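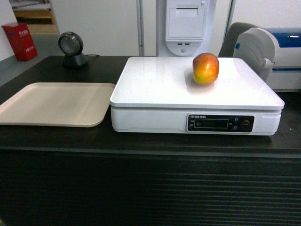 ブランコは壊れる前に必ず音で知らせてくれるのに、その音を毎日聞いている子どもには誰も質問しない、とベザウィット・ゲブレツァディクは本書の草稿への返事に書いてきました。点検表には「異音」という欄があるけれども、点検をする大人は年に数回しかその音を聞かない、だから前と違う音なのか前からの音なのか判断できないはずだ、という意見です。

第5章 校庭の遊具を点検する

5.1 この章で学ぶこと

前の章では、遊具の設置場所の選び方と、業者への発注の手順を説明しました。第5章では、設置が終わったあとの仕事を扱います。遊具は設置した日から少しずつ変わっていきます。金属は錆び、木は割れ、ボルトはゆるみ、地面は子どもの足で削られます。この変化を見つけて、記録して、修理または使用中止の判断につなげる仕事を、本書では「点検」と呼びます。

点検という言葉は、学校によって使い方が違います。朝、先生が校庭を一周して見ることを点検と言う学校もありますし、専門の業者が工具を持って来る日だけを点検と言う学校もあります。この章では次の三種類に分けて使います。

日常点検:学校の職員が、見る、聞く、手で触るという方法で行うもの。
定期点検:決まった月に、点検表と簡単な工具を使って行うもの。
精密点検:専門の技術者が、必要なら部品を外して行うもの。

読者の多くは学校の施設を担当する人、またはこれから担当する人だと思いますので、説明の中心は日常点検と定期点検に置きます。精密点検については、依頼するときに何を伝えるべきか、報告書のどこを読むべきか、という範囲で5.6節に書きました。

5.2 ランステッド小学校の場合

具体的な学校の話から始めます。ランステッド小学校は児童数がほぼ300人の学校で、校庭には登り棒、二連のブランコ、丸太の平均台、そしてバストベルク社の複合遊具があります。複合遊具は舗装の上に立っていて、下にはゴムの表面材が敷いてあります。

この学校では、定期点検を2月に行うことになっていました。2月を選んだ理由を当時の記録で調べましたが、書いてありませんでした。おそらく予算の締切に合わせたものと思われます。2月の点検には一つ困ったことがあります。気温の低い朝にはゴムの表面材が縮み、継ぎ目のすき間が広く見えます。反対に、夏になると表面材がふくらんで継ぎ目の縁が持ち上がり、子どもの靴が引っかかる高さになることがあります。冬に一回だけ点検する学校では、夏の持ち上がりを見ることができません。

施設担当のウォルカン・ウシュクは、点検表の古い紙を全部机に並べてみたそうです。そうすると、複合遊具の「表面材」の欄には、どの年も同じ言葉が書いてありました。「異常なし」です。筆跡も年ごとに違いましたから、一人の担当者がなまけていたのではありません。毎年違う人が、同じ季節に、同じ状態を見て、正しく書いた結果でした。

ウシュクはそのあと定期点検を二回に増やし、二回目を夏休みの前に置きました。費用は増えていません。二回とも学校の職員が行い、使う工具は次の節で説明する簡単なものだけです。

5.3 点検の道具

定期点検に必要な道具は多くありません。

メジャー(布製でないもの)
すき間ゲージ
六角レンチとスパナのひと組
先の細い金属棒(木部の腐りを調べる)
懐中電灯
チョークまたは紙テープ
記録用紙と鉛筆

すき間ゲージは、子どもの指、頭、服のひもがはさまる可能性のある場所を調べる道具です。どの寸法を危険とするかは国と地域の基準によって違いますから、本書には数値を載せません。読者は自分の地域の最新の基準を手に入れて、点検表の表紙に基準の名前と版を書いてください。基準が改定されたあとで古い点検表を読む人が、どの版で判断したのかを知るためです。

金属棒は、木の柱が地面に入る部分に使います。木の柱の腐りは、地面より上の、目に見える部分には現れにくく、土の表面から少し下で進むことが多いです。土を手で少し掘り、棒の先を柱に軽く押し当てます。健康な木なら棒は入りません。やわらかく入る場合は、その場で使用を中止し、精密点検を依頼します。力を入れて何度も刺すと、健康な部分に水の入る穴を作ってしまいますので、一つの柱について二か所までにします。

チョークは、見つけた箇所に印をつけるために使います。紙の上に「左の柱」と書いても、どちらから見て左なのか、次の人にはわかりません。私も初めて点検表を作ったときにこの間違いをして、修理に来た人に反対側のボルトを交換されました。それからは校舎のある側を必ず「校舎側」と書いています。

5.4 言葉の選び方

点検表の質は、項目の数よりも、書かれる言葉によって決まる部分が大きいと私は考えています。次の二つの記録を比べてください。

記録A
2025年9月29日 ブランコ 少しさびあり 様子を見る

記録B
ブランコ、校舎側の座板、上の吊り金具。表面に茶色の錆。布でこすると取れる。金具の太さに変化は見えない。揺らすと高い音が一回ごとに出る。油をさす前の記録。次に見る日を表の右に記入。

記録Aには日付がありますが、次に見る人が比べるための材料がありません。「少し」は人によって違いますし、「様子を見る」には期限がありません。記録Bは長いですが、錆が進んだかどうかを別の人でも判断できます。もちろん、記録Bにも日付を必ず入れます。

音については、この章のはじめに紹介したゲブレツァディクの意見をもう一度考えてみましょう。点検をする大人がふだんの音を知らないのであれば、知っている人に聞くのが早い方法です。ランステッド小学校では、定期点検の前の週に、各学級で担任が一つだけ質問をすることにしました。「校庭の遊具で、前と違う音や、前と違う動きをするものがありますか」という質問です。答えは遊具の名前と一緒に短く書き、施設担当に渡します。低学年からは「ブランコがないている」という答えが来たそうです。こういう答えも直さないで、そのまま書きます。大人が「異音あり」に直すと、高い音なのか低い音なのかという手がかりが消えてしまいます。

子どもからの答えは、点検の代わりにはなりません。どこから見始めるかを決める材料として使い、答えの出なかった遊具も、点検表の順番どおりにすべて見てください。

5.5 使用中止の判断

点検をしていると、修理が必要かどうか迷う状態に必ず出会います。そのとき、担当者が一人で長く迷わなくてもよいように、使用中止の条件を前もって文書で決めておきます。少なくとも次の状態は、判断を待たないで中止にするべきです。

体重を支える部品に割れ、または欠けがある。
ボルトがなくなっている、または手で回る。
柱が手で押して動く。
地面から基礎のコンクリートが出ている。

中止にするときは、張り紙だけでは足りません。字を読めない年齢の子どもがいますし、紙は雨で落ちます。ブランコなら座板を鎖ごと外し、複合遊具なら入口をすべてふさぎます。外した部品は捨てないで、外した場所を書いた札をつけて保管します。技術者にとっては、割れた部品の断面が原因を知る一番よい材料になるからです。

中止にした時刻、ふさいだ方法、連絡した相手を点検表の裏に書き、校長の確認を受けます。再開のときも同じ欄に書きます。再開の記録がない学校は意外に多く、いつから誰の判断で使えるようになったのか、あとからわからなくなっています。

練習

1 自分の学校、または近くの公園の遊具を一つ選び、5.4節の記録Bのような書き方で状態を書きなさい。「少し」「だいたい」「古い」という言葉を使わないこと。
2 その記録を、遊具を見たことのない人に渡し、どの部品のことかを紙の上に描いてもらいなさい。違いがあった場合は、自分の文のどの言葉が原因であったかを書きなさい。
3 自分の地域で、遊具の表面材の状態が最も変わる季節はいつか、施設の担当者に聞いて調べなさい。

次の5.6節では、精密点検の依頼書の書き方に進みます。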